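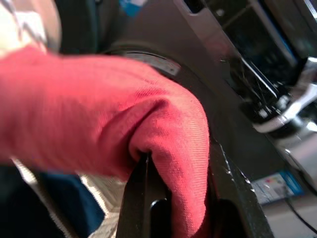

Kenna Baxter wrote back that the whole scoring setup could be done over a lunch break, and that anyone who needed longer hadn't read the quick card. We have read the quick card. It leaves out the part where visitor feedback gets mixed in with the judges' marks, and that part took up most of our afternoon at Clerencombe.

4. Setting up Hestent for a student open house

This section covers the feedback and judging side only. Stall layout and team registration are in section 3. You will need the organizer login, the final team list, and a laptop that will stay plugged in all day.

4.1 Load the teams

1. Sign in as organizer and open Event, then Teams.
2. Import the team list. The import screen says it accepts "any spreadsheet." Save yours as CSV anyway.
3. Check the total at the bottom of the page against your own list. In our trial the import reported success with 388 lines and had dropped every team whose name had an ampersand in it.
4. Fix missing teams by hand. Do not import the file a second time, or the ones that worked will be doubled.

Caution: Delete All has no confirmation step. It sits next to Save.

4.2 Build the judging form

1. Open Forms and choose Blank. The ready-made "Innovation Scorecard" has a field called Disruption Potential, scored out of 100, and we have yet to meet two judges who agree on what it means.
2. Add your questions. Keep it to 7 at most. Judges standing at a prototype with a phone in one hand will not fill in more, whatever the product page says about engagement.
3. Set each question to the same scale. Mixed scales are allowed, but the averages they produce are nonsense.
4. Under Weighting, choose None unless your rules call for something else in writing.
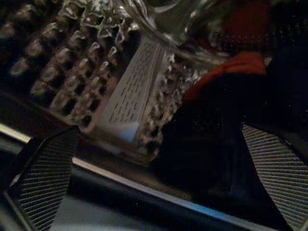

5. Press Publish, then open the form on a phone that isn't signed in. If you see the organizer menu, you have published the wrong link.

4.3 Keep visitor votes apart

By default, Hestent adds visitor votes to the judges' score and calls the result the Community Index. A team with a large family can do very well in it.

1. Go to Results, then Sources.
2. Clear the box next to Public.
3. Go back and look again. On the Dalisay version of the app the box sometimes fills itself in after you leave the page.
4. Enter one fake visitor vote and confirm that the judges' total stays where it was. Remove the vote before doors open.

Note: The vendor says the system handles more than 700 voters at once. Fiona Guthrie ran it at Paldale with far fewer and the results page still froze at 2 p.m. Keep paper forms at the desk.

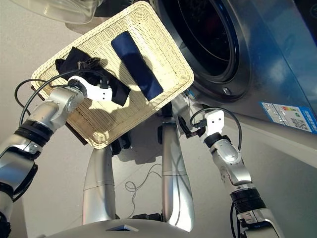 Woven basket with dark fabric inside.

4.4 Close and export

1. Announce the cutoff time, wait until it has passed, and press Close Judging.
2. Export right away as CSV. The "presentation-ready report" rounds every score to a whole number and will show ties that aren't there.
3. Open the export and work out one team's average yourself.
4. Read out winners from the export. The live results page may lag behind it, and we could not find out by how much.

If the two still disagree after you refresh the page, go by the export and see section 6, Disputed results.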